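Keeping a white work surface flat, clean and usable

47 shares
8 comments

A pale bench top shows everything: pencil, glue, metal dust, the ring from a tin of oil. That is the reason for having one. Small screws are easy to find on it, and a hairline crack in a part shows up sooner than it would on dark timber. The cost is upkeep. These notes cover painted board, melamine-faced board and solid plastic sheet, which need different treatment even when they look the same from two paces.

Identify the surface first

Turn the panel over or look at a cut edge. Painted board shows a thin skin of colour over wood fibre. Melamine-faced board shows chipboard or MDF with a hard, thin face, usually finished at the edge with a glued strip. Solid plastic is the same colour all the way through.

If no cut edge is accessible, put one drop of methylated spirit on a cotton bud and rub an area the size of a fingernail in a back corner. Emulsion and most water-based paints will soften and come away on the bud. Melamine will be unaffected. Some plastics will haze. Acrylic in particular can craze, and the damage is permanent, so if there is any chance the sheet is acrylic, skip the test and use only soap and water.

Routine cleaning

Brush before wiping. Metal filings and grit dragged under a damp cloth cause most of the fine scratches that later get blamed on tools. A soft hand brush with long bristles is better than a stiff one. Brush from the back towards the front and into a dustpan. Compressed air moves the dust to somewhere less convenient and should be kept off the bench.

After brushing, wipe with warm water and a few drops of washing-up liquid. Wring the cloth until it no longer drips. Work in straight overlapping strokes, rinse the cloth often, then go over the whole surface again with plain water. Detergent left behind dries to a thin film that holds dust, and a bench that seems to get dirty again within an hour has usually been rinsed badly.

Dry with a second cloth. On melamine-faced board pay attention to joints and screw holes, where water gets into the core. Swollen chipboard does not go back down.

Scuffs and marks

Grey scuffs are nearly always material left on the surface by whatever was dragged across it. Start with the mildest method and stop as soon as the mark lifts.

1. A dry white pencil eraser. Removes most rubber and aluminium marks.
2. Bicarbonate of soda mixed with water to a loose paste, rubbed with a fingertip under a cloth. Rinse twice.
3. A melamine foam block, damp, used with almost no pressure. The foam is a fine abrasive and will dull a gloss finish. Try it at the back first.
4. Cream cleaner. Last resort on melamine, and not to be used on acrylic at all.

Permanent marker on melamine comes off with methylated spirit on a folded tissue. Dab, turn the tissue, dab again. Wiping in circles spreads the ink. Open a window and keep the bottle capped between dabs.

Rust rings come from damp tins and steel tools left overnight. Lemon juice on a piece of kitchen roll, laid over the ring for ten minutes, will shift a fresh one. Old rings may take three or four goes. Rinse well afterwards and dry any steel nearby.

Dried PVA can be softened with a cloth soaked in hot water and left in place for five minutes, then lifted with a plastic scraper. An old loyalty card does the job. Do not use a chisel. Cured epoxy on melamine will sometimes pop off whole if a plastic scraper is pushed at a low angle, but on paint it takes the paint with it and the patch will need filling.

Seams and edges

Where the bench meets a wall there is a gap, however well it was fitted. Small parts go down it. Fill gaps up to 5 mm with decorators' caulk if the wall is plaster, or with a low-modulus silicone if the bench gets wet. Mask both sides with tape, run the bead, smooth it once with a damp finger and pull the tape while the filler is still soft. Smoothing a second time nearly always makes it worse.

For wider gaps use a strip of foam backer rod pushed in first. Filler alone will slump and crack.

Merike Jankauskaitė wrote in after the last set of notes to point out that silicone cannot be painted. She is right. If the wall is to be repainted, use caulk and accept that it will need replacing sooner.

Edge strip on melamine board comes loose at the front, where sleeves and aprons rub it. If the strip is pre-glued, cover it with a sheet of baking parchment and press with a domestic iron on a medium setting, moving slowly. Follow at once with a block of wood rubbed along the length. If the old glue has gone brown and brittle, scrape it off and use contact adhesive.

Checking for flatness

Lay a steel rule on edge across the bench and look along it with a torch behind. Repeat on both diagonals. A gap that will take one sheet of printer paper is of no consequence for general work. A gap that will take a folded sheet is worth correcting if the bench is used for gluing up frames or checking that box bases sit true.

Sag in the middle is caused by too few supports. For 18 mm chipboard, put a bearer every 400 mm. A bench at the Rostelley workshop had bearers at 722 mm, as found when the top came off, and the dip could be felt with the palm of the hand. Two extra bearers were fitted and the old top was turned over and screwed back down. It has stayed level.

Twist is a fault in the frame. Packing the top will hide it for a season. Put the frame on a floor known to be level, find the short leg and fit a shim or an adjustable foot under it.

Lighting

A white top under a single bright bulb gives glare, and glare hides detail as well as darkness does. Use two diffuse lamps, one either side, set higher than the eye line of the person sitting. Pale matte walls behind and at the sides help to even things out. Gloss walls put the glare back. For task lamps choose a bulb with a colour rendering index of 90 or above if wires or resistor bands have to be read.

Parts trays

The commonest mistake is to use too many. One open tray within reach holds the parts for the job in hand. Everything else stays on the shelf in lidded boxes. Grigoris Mitsotakis-Vlachou, who repairs clocks in Carncombe, puts his single tray down before he picks up a screwdriver and empties it before he leaves for the night. He reports fewer lost screws and a shorter search for those that do go missing.

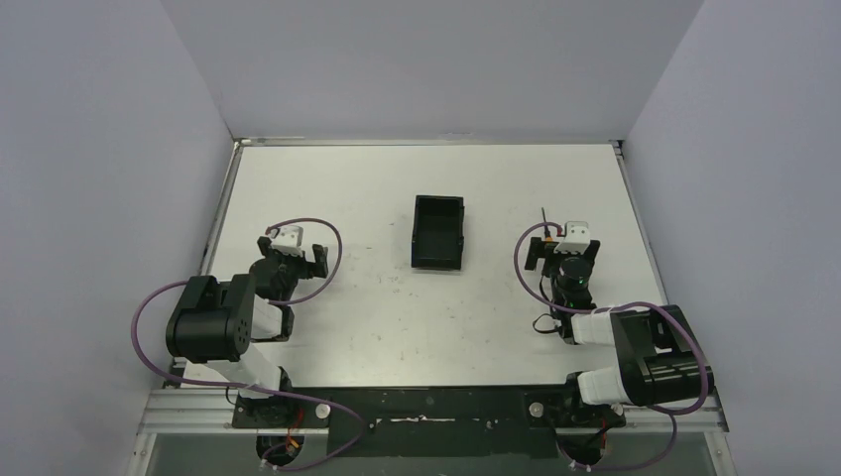
Choose a tray that contrasts with the bench. Against a white top, a dark tray can be found without looking up properly, and bright steel parts show well on its floor. Brass and dark screws do not, so line it with a piece of white felt or plain paper when sorting those. Straight sides keep more in than sloping ones. A depth of 30 mm suits most small hardware. Deeper than that and fingers have to dig.

Light plastic trays slide when nudged. Four dabs of silicone on the underside, left overnight to cure with the tray upside down, will stop this. Shop-bought stick-on feet work too but collect a dark ring of dust that prints itself on the bench.

Wash trays monthly in soapy water. Oil collects in the corners and will transfer to parts that are meant to stay clean for gluing or painting.

Refinishing a painted top

When cleaning no longer helps, repaint. Wash with sugar soap, rinse, leave to dry overnight, then sand with 120 grit by hand using a cork block. Vacuum and wipe with a barely damp cloth. Fill dents with two-part filler and sand those spots again with 180.

Apply one coat of primer and two of satin floor paint by foam roller. Floor paint is harder than trim paint and costs little more. Leave 16 hours between coats. The top will feel dry the next day but stays soft underneath, and it should be left clear for a full week. Tins stood on it before then will stick.

Do this between late spring and early autumn in an unheated shed. Tươi Lý painted hers in November and the second coat was still tacky after nine days. A small fan heater at the far end of the shed fixed it, but the finish had bloomed and had to be cut back and done again.

Materials for one bench, 1500 by 600 mm:

Sugar soap, one small bottle
120 and 180 grit paper, two sheets each
Primer, 250 ml
Satin floor paint, 500 ml
Foam roller and two spare sleeves
Low-tack masking tape

Leftover paint keeps for a couple of years if the rim is wiped and the lid tapped down with a rubber mallet. Write the colour and month on the lid. Decant the last quarter into a jam jar, as a half-empty tin skins over quickly.

88 people found this useful
Comments (8)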